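Revisión de seguridad de la cocina de la asociación, febrero
Con mis comentarios, que ya sabéis que me enrollo

Hola otra vez. Os dejo la lista de este mes, punto por punto, con lo que he apuntado a boli en el margen y que luego casi no entiendo ni yo. Donde pone CORRECTO es que no hay que tocar nada. Donde pone PENDIENTE, pues eso, que alguien se apunte.

1. Llave general del gas. CORRECTO
Abre y cierra bien, sin forzarla. La pegatina con la flecha de cerrado se está despegando otra vez. Le he puesto celo, pero con el vapor no va a durar mucho.

2. Goma del gas del fogón grande. PENDIENTE
Caduca este año. No tiene grietas ni huele a nada (le pasé agua con jabón por las dos puntas y ni una burbuja), pero yo la cambiaría ya y nos olvidamos. En Tolentino me piden 189 euros por la goma, el regulador y la mano de obra. Me parece caro, la verdad, así que si alguien conoce otro instalador autorizado, que me escriba.

3. Extintores. CORRECTO, con un pero
El de polvo de la entrada tiene la aguja en verde y el precinto puesto. El de la clase K, el de las freidoras, también, ¡pero estaba detrás de las cajas de refrescos! Tuve que mover cuatro para llegar. Por favor, por favor, delante de los extintores no se deja nada, ni cinco minutos.

4. Manta ignífuga. CORRECTO
En su funda roja, con las cintas colgando hacia fuera. Alguien la había doblado al revés y la he vuelto a plegar.

5. Campana y filtros. PENDIENTE
Aquí me pongo seria. Los filtros gotean grasa. Los dos de la izquierda se ve que se lavaron después de la cena de enero, los otros no los ha tocado nadie desde las fiestas. Van al fregadero con el desengrasante Stutex, media hora en agua caliente, y con guantes, que ese producto se come las manos. Lo digo por experiencia.

6. Cuadro eléctrico. CORRECTO
Pulsé el botón de prueba del diferencial y saltó a la primera. Todo rotulado menos el último interruptor, que sigo sin saber qué es. ¿El timbre?

7. Nevera y congelador. CORRECTO
Cuatro grados en la nevera, dieciocho bajo cero en el congelador. La junta de la puerta de la nevera está un poco mordida por abajo. Tiré un bote de nata sin fecha, si era de alguien lo siento.

8. Superficies y bandejas. PENDIENTE
Las mesas están bien, se limpian con una pasada y no tienen bordes levantados. Con las bandejas hay que ponerse un día. Tenemos demasiadas y de épocas distintas, y las que tienen rayas profundas en el fondo o el canto astillado hay que retirarlas para alimentos, por mucha pena que dé. Las que sirvan se guardan boca abajo y bien secas.

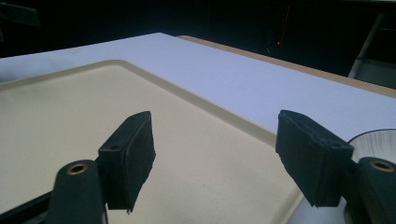

Ecaterina Ene opina que lo de retirar las rayadas está muy bien, pero que antes habría que acordar qué se considera una raya profunda, porque el año pasado acabaron en la basura varias que ella habría usado tan tranquila. Propone pasar la uña: si se engancha, fuera. Me lo apunto como criterio, es mejor que el mío, que era mirarlas a contraluz y poner cara de duda.

9. Suelo y desagüe. CORRECTO
La rejilla encaja, el agua traga. La alfombrilla antideslizante de delante del fregadero se ha curvado en una esquina y yo ya me he enganchado una vez. La he dejado con peso encima a ver si baja.

10. Botiquín. PENDIENTE
Faltan tiritas azules, gasas y la crema para quemaduras, que caducó. El pedido a Grovent son 43 euros con el envío.

11. Salida de emergencia. CORRECTO
Se abre empujando, sin llave. La luz de encima se enciende al cortar la corriente. El carrito de las sillas Stokell estaba un palmo dentro del paso y lo he arrimado a la pared.

Resumen de lo pendiente: la goma del gas, los filtros, las bandejas y el botiquín. La goma y el botiquín los pido yo en cuanto me deis el visto bueno. Para los filtros necesito a dos personas una tarde, a partir de las seis, y traed ropa vieja.

La hoja firmada está colgada detrás de la puerta, debajo del calendario.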